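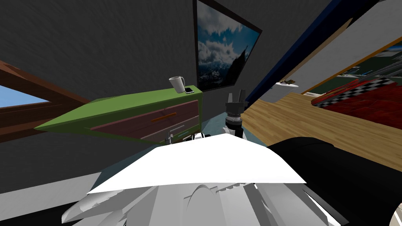
Prider two-finger gripper, simulation edition

The Prider is the parallel gripper we reach for first when we try out a new arm in simulation, and we've become very fond of it. It has two straight fingers on a wide palm, it opens and closes, and it does exactly what the controller asks of it. If you're comparing hands for a household pick-up task and don't want to buy hardware yet, start with this one!

The package gives you the gripper model, collision shapes, a wrist collar mount and a set of camera presets. It loads straight into Zuvatside (our room builder), so you can drop it into a bedroom, a playroom or whatever you have and be driving it the same afternoon. Two-armed robots are fine too. Just load the gripper twice and give each side its own name, or the controller will get very confused about which hand you mean.

What we like about it

The fingers. They're slab-shaped and lighter than the palm, and that small color difference is a huge help when you're driving from the wrist camera. You always know where the tips are, even in a dim room. We tried the Hultau hand in the same rooms and its fingers are the same shade as everything behind them, so we kept closing too early. The Hultau does have the better grip on round things (mugs especially, by the body), and if round things are most of your work you should look at it seriously.

The palm is wide. Some people will grumble about that, and in a narrow shelf it really does get in the way. On open surfaces we hardly notice it, and it makes a nice flat stop when you push an object back against something.

Thin flat items are the weak spot for both hands. A phone lying flat on a dresser is hard work, and the trick we use is to slide it until it hangs over the edge and then pinch from the side. The Haddadin controller has a slow approach mode that makes this much less painful, and we leave it on nearly all the time now.

Choosing a camera

Every package comes with 2 presets. The head preset is wide and takes in a lot of room, with plenty of stretch toward the corners, so straight furniture comes out looking long and slanted. It's great for deciding where to go next and poor for judging the last bit of a reach. The wrist preset looks out over the palm and between the fingers, and that's the one for closing on an object. The palm hides whatever is right up against it, so open wide, come in slowly and line up before the object slips out of view.

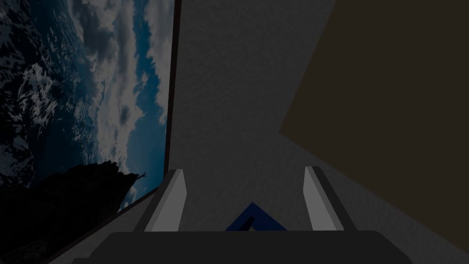 One user wrote to tell us that the wrist preset alone was enough for small objects, but that going back to the head preset between picks saved a lot of bumping into furniture, and asked whether both could run side by side. They can! Turn on split view in the Haddadin panel. It slows things down a little on older machines.

In the package

Gripper model with collision shapes
Wrist collar mount
Head and wrist camera presets
Settings file for the Haddadin controller
5 practice rooms for Zuvatside
7 practice objects, from easy blocks to awkward flat things

Download size: 970 MB, nearly all of it textures for the rooms. If you only want the gripper, pick the bare version on the download screen.

Before you update

Settings saved with the February release will load, but finger speed goes back to the default. Write yours down first. The new default is gentler than the old one and we ended up keeping it for everything except blocks.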